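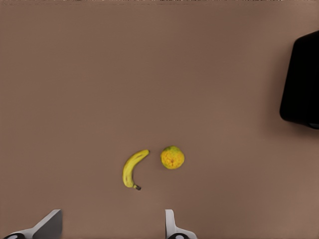 Restrepo left a comment under my last post asking why anybody would sit and drive a robot by hand for an evening when you could write a script that moves the fruit for you. The script would be faster, Restrepo wrote, and it wouldn't get a sore wrist.

Fair! And I did write the script first, back in May. It worked great as long as every banana was lying exactly where I'd told it a banana would be. Move one a little and the fingers closed on nothing. So now I do it the slow way, with a controller in each hand, and let the training sort out what I was up to.

The project is called Altar (my name for it, don't ask) and it all lives in simulation, so at least I'm not mopping up juice. I've got 49 good runs so far and I'd like 600, which at my pace is going to take a while.
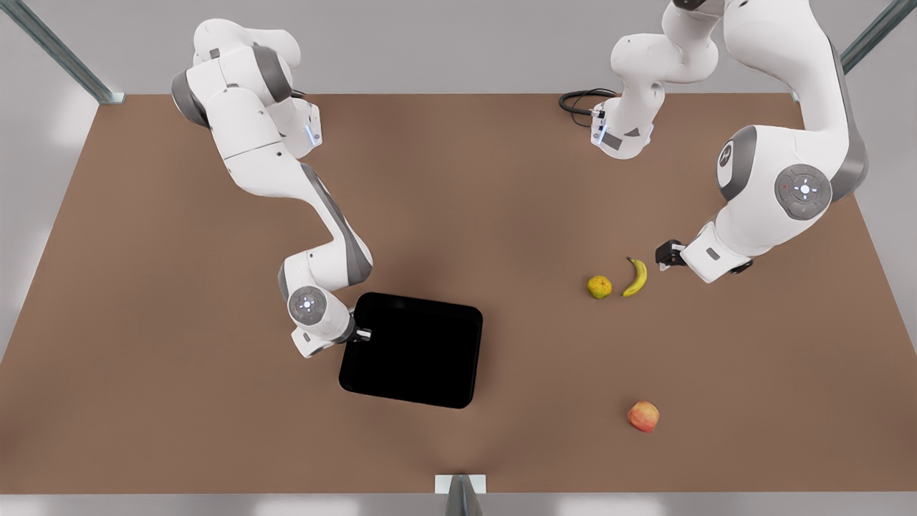
Two arms are a lot harder to drive than one. I kept thinking of them as my own hands, and then I'd look away for a second and forget which one was waiting on me. What helped was giving each arm its own job - one deals with the tray, the other goes after the fruit. With the gripper right at the corner of that black tray I can leave my right hand alone for a bit and put all my attention on the banana, which needs it, because a curved thing wants to be approached from a decent angle and I'm still bad at picking one.

I also throw out more runs than I used to. If I dither over a grab for ages, the robot learns to dither too! I had 3 like that in a row last night and deleted the lot.

Next up is trying the same controls on the Stekeo setup, once I've worked out why the left one lags.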